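Drallwood 单元双臂工位异常停机事件评审会会议纪要

会议时间：7月，14:30 开始，16:10 结束
会议地点：Farkska 二层小会议室
主持：Inês Baptista（自动化部）
出席：Nuno Gouveia（控制）、Américo Vieira（机械与夹具）、Rosário Esteves（安全）、Américo Azevedo（视觉，Drinumia 派驻）
缺席：Fonseca 方面代表，已书面提交意见，见第5项
记录：Nuno Gouveia
分发：出席人员，Fonseca 项目联络窗口

1. 上次纪要确认

上次纪要无异议通过。遗留事项中，线缆拖链更换报价尚未收到，转入下次会议。末端工具备件清单由 Vieira 更新完毕，已存入共享目录。

2. 事件经过

Gouveia 依据控制器日志通报。程序执行第397个循环时，前臂在托盘上方下降，进入放置段后 Z 向外力估计值超过阈值，控制器发出保护性停止。停止前末端已对托盘内一根立柱产生侧向接触。操作员按下急停的时间晚于保护性停止，两者在日志中可以区分。

当时后臂处于待机位，未执行运动指令，伺服保持使能。工位内无人员进入，无人受伤。设备损伤情况见第4项。

Gouveia 说明，报警号为1907，控制器手册中归类为“外力超限，路径偏差”。同一报警在此前的记录中出现过，均被操作员复位后继续运行，没有填写异常单。Esteves 要求将此情况单独列入行动项。

Vieira 对下降段的几何关系作了说明。夹指为长条形，闭合后竖直伸入托盘，后侧两根立柱位于夹指两旁，横向余量小。位姿一旦横向偏移，夹指侧面先于指尖接触立柱，而程序只在指尖到达目标高度附近时才降低速度。

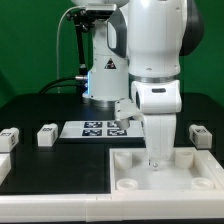
按现行程序，下降段分为两级速度，切换点按工具中心点高度设定。Vieira 认为切换点应上移到立柱顶面以上，使夹指进入立柱之间时已处于低速。Gouveia 表示修改本身工作量不大，但节拍会变长，须重新测算后再定。会议同意以安全为先，节拍影响另行报告。

Baptista 询问夹爪是否存在松动。Vieira 答复，停机后按规程检查了法兰连接，紧固件划线标记未错位，夹指无可见变形。夹爪松动可以排除，夹指是否存在微小弯曲需上平台测量后才能确认。

3. 原因分析

3.1 标定

Azevedo 通报视觉侧检查结果。工位坐标由台面标定板上的标签建立，程序启动时读取一次，运行中不再校核。事件后重新采集标定板数据，所得工位坐标与程序内存储值不一致，偏差方向与接触方向相符。

存储值对应的标定板位置与现有位置不同。标定板平放于台面，没有定位销，也没有压紧件。Azevedo 认为标定板在标定后被移动过的可能性最大，但日志不记录标定板状态，无法确定移动发生的时间。Vieira 补充，更换托盘时需要将手伸到托盘后方，碰到标定板的概率较高。

Gouveia 提出另一种可能：后臂基座线缆受力，带动台面物件。经讨论，认为现有资料不支持也不排除，暂列为次要原因，由 Vieira 现场复核线缆走向。

3.2 标签识别

程序另设一道腕部相机校核，通过读取工件上的标签判断目标位置。该校核在本次循环中返回“通过”。Azevedo 检查后指出，校核逻辑只判断标签是否被识别，未对标签位姿与预期位姿的差值设限。标签只要能够解码，无论倾斜多少，程序都继续执行。

标签为纸质粘贴，粘贴时没有靠边基准，角度由操作人员目测。工件表面有污迹，标签边缘在腕部相机中不够清晰，对位姿解算的影响尚无数据。Azevedo 建议先加限值，再评估是否改用带定位边的标签座。

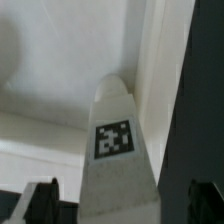 图2 腕部相机视图，锥形件上的标签，粘贴角度略有倾斜

Esteves 问，如果校核返回失败，程序如何处理。Gouveia 答，现行做法是重读，重读次数没有上限，读到为止。Esteves 认为这一处理不可接受，要求设上限，超限后退回安全高度并等待人工确认。全体同意。

3.3 力阈值

放置段外力阈值现设为200 N，由调试阶段沿用至今，未见审批记录。Gouveia 对停机前的数据做了回放，外力估计值在触发前有一段持续上升。若阈值设为154 N，保护性停止会提前触发，对立柱的侧向载荷相应减小。回放同时表明，正常放置循环的峰值低于该值，误触发风险可以接受。

Azevedo 提醒，外力估计依赖工具负载参数，腕部左侧支架及其附件是否已计入负载参数，目前没有书面依据。Gouveia 承认需要核对。在负载参数核对完成之前，154 N 作为临时值使用，不写入基准程序。

3.4 小结

会议认定直接原因为工位坐标失效后程序继续执行。促成因素为标定板未固定、标签校核无位姿限值、力阈值偏高，以及重复报警未上报。次要原因待线缆复核后补充。

4. 设备状态

托盘：受接触的立柱须检测垂直度，检测前该托盘不得用于生产。
夹指：拆下送测，备件在库。
前臂：停机后低速往返测试，无异响，无新报警。关节力矩数据已导出，Gouveia 继续分析。
后臂：未参与接触，不作拆检。恢复运行前按常规核对零位。

工位当前状态为上锁挂牌，钥匙由 Esteves 保管。

5. Fonseca 书面意见

Baptista 宣读。Fonseca 要求在恢复运行前收到原因说明和临时措施清单，并询问同型工位是否存在同样问题。Baptista 答复意见如下：同型工位使用同一版程序，标定板固定方式也相同，应按同等风险处理，暂停自动模式，仅允许降速手动。会议同意按此回复。

6. 安全评估

Esteves 指出，本次保护性停止按设计动作，但该功能不能代替对异常的调查。重复复位的做法使得前几次报警失去了预警作用。今后同一班次内同一报警出现第二次，操作员不得自行复位，须通知控制人员到场。

关于双臂共用台面的干涉，Esteves 询问后臂待机位是否在前臂异常退回路径之外。Gouveia 表示正常退回路径经过验证，异常退回路径没有单独验证。该项列为恢复运行的前提条件。

Vieira 对台面散放小型标记块提出意见，认为未使用的标记块应收回料盒，避免进入夹爪行程或被相机误读。Azevedo 说明，各标记块编码与标定板不重复，误读可能性低，但同意收回。

7. 行动项

7.1 标定板加装定位销及压紧件，出图并安装。负责人：Vieira。
7.2 程序每次启动及每次更换托盘后强制校核工位坐标，超差禁止进入自动模式。负责人：Gouveia，Azevedo 配合。
7.3 标签校核增加位姿限值，重读设上限。限值数据由 Azevedo 提供，程序由 Gouveia 修改。
7.4 核对前臂工具负载参数，结果书面归档。负责人：Gouveia。
7.5 下降段速度切换点上移，提交节拍影响报告。负责人：Gouveia、Vieira。
7.6 托盘立柱和夹指测量。负责人：Vieira。
7.7 后臂基座线缆走向复核。负责人：Vieira。
7.8 异常退回路径干涉验证，先仿真，后低速实测。负责人：Gouveia，Esteves 到场见证。
7.9 修订报警处理规程，对操作员重新培训并签字。负责人：Esteves。
7.10 清理台面未使用的标记块，纳入班前点检表。负责人：Azevedo。
7.11 向 Fonseca 发送原因说明及临时措施清单。负责人：Baptista。

8. 恢复运行条件

7.1至7.4、7.6、7.8全部关闭，并由 Esteves 签署解锁单。7.5未完成时，允许以降速方式试运行，不计产量。其余各项不影响解锁，但须在下次会议前提交进度。

Gouveia 对7.4列为前提条件持保留意见，认为临时阈值已足够保守。Esteves 不同意。主持人裁定维持，保留意见记录在案。

9. 其他

Azevedo 询问腕部相机原始数据保存期限。现行设置为循环覆盖，本次数据已手动备份。Gouveia 将在报警触发时自动保存前后段数据的方案提交下次会议讨论。

下次会议时间待夹指和托盘测量结果出来后由 Baptista 通知。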